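Rule 16

The handbook at the Gratodstead annex ran to 207 rules, and Vivek Nishad had been hired to enforce 16 of them. The rest belonged to other people, most of whom had left.

Rule 16 was his favorite. "The item shall be lifted clear of its neighbors before it is moved sideways." It had been written by Miroslava Holovko after a bad November with a tray of eggs, and it had the calm of something composed while mopping.

"What counts as clear?" asked Kwok-wai Chu, who was on the grippers and had been since breakfast.

"Clear," said Vivek.

"By how much?"

Vivek consulted the handbook. Rule 17 concerned parking.

Kwok-wai sighed, squeezed the handle and went in for the bread.

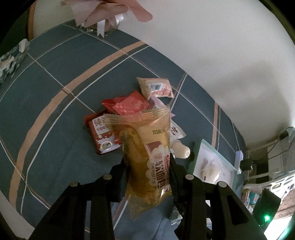
The soft bread, clear of its neighbors under Rule 16.

"There," he said. "Is that clear?"

"It's above the other snacks."

"It's a bag. It hangs. The top of it is very clear. The bottom of it has its own opinions."

Vivek wrote "clear (top)" on his form, then worried about the parentheses. Juraj Bednárik in Dastotberg read every form, and had once returned one over a semicolon. The robots would learn from whatever Kwok-wai did, Juraj liked to say, so Kwok-wai had better do it the way the handbook did. The handbook had never picked up a bag of bread in its life.

"Could you hold it flatter?" Vivek asked.

"It's bread."

"Rule 9 says no squeezing beyond what the item requires."

"Then stop asking me to iron it."

They compromised, as the annex generally did, by adding a rule. Vivek drafted it standing up: "For hanging items, clear shall be judged from the lowest point." Kwok-wai asked who would be doing the judging. Vivek added "by the inspector," and felt himself grow slightly taller.

He sent it off before lunch. Juraj's answer came back at two. He approved of the wording, he had numbered it 208, and would they kindly redo the morning.

Kwok-wai put down the gripper and looked at the snacks for a while.

"Which rule covers eating the bread?" he said.

Vivek began, with some hope, to turn the pages.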